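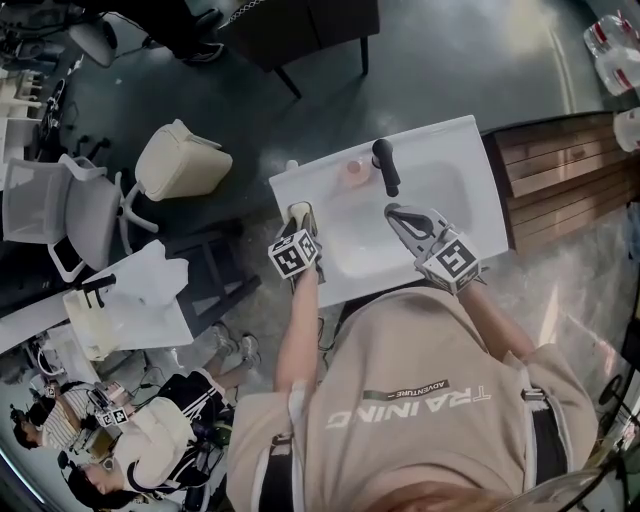 Sponge, gloves, white sink basin.

I switched our front desk to a captioned relay setup in August and have had a few questions about the wiring and the settings, so I am writing them down in one place. The shop is small: one counter, one phone line, one tablet. Two of our regular customers are deaf and several more are hard of hearing. They used to text ahead or write on the pad by the register.

The tablet is a Hornard, the 14 inch model, on a weighted stand. Captions come from a service called Stoica, which sends the audio to a remote captioner and returns text to the screen. It also does remote interpreting if you book a slot, but I have only used that twice. The microphone is a Himmont boundary mic taped flat to the counter.

Mic placement mattered more than anything else. With the tablet's built-in mic, the captioner kept marking speech as unclear whenever the door was open. Moving to the boundary mic fixed most of that. Keep it away from the card reader, which beeps, and from any surface where people drop keys. I set the input gain to 5 and turned off automatic leveling. With leveling on, the refrigerator compressor came up to full volume every time people stopped talking.

Network next. Stoica asks for 800 kbps upstream for a caption session with video off. Our line has far more than that, but the guest wifi shares it and was starving the tablet in the afternoon. I put the tablet on its own network name and gave it priority in the router. If your router has no priority setting, a cable and a USB adapter will do. I ran it that way for the first week.

Text size: the default is too small to read standing up. I use 32 on the customer side. White on black was easier for one customer and worse for another, so there is a toggle in the corner of the screen and I leave it on black on white.

Delay runs to a few seconds. Finish your sentence, look at the customer and wait. Don't talk to the tablet. Staff picked this up faster than I did.

Billing is per minute with a 16 minute minimum on booked interpreting, no minimum on captions. The session does not close itself when you lock the screen. I found this on the first invoice. Brovness, the reseller, credited it, and there is now an idle timeout under Account, Session, Limits. Set it before you do anything else.

Still open: the captions don't save locally, and one customer would like a copy of her order conversations. The export option is grayed out on our plan. I have a ticket in and will add the reply to this post when it comes.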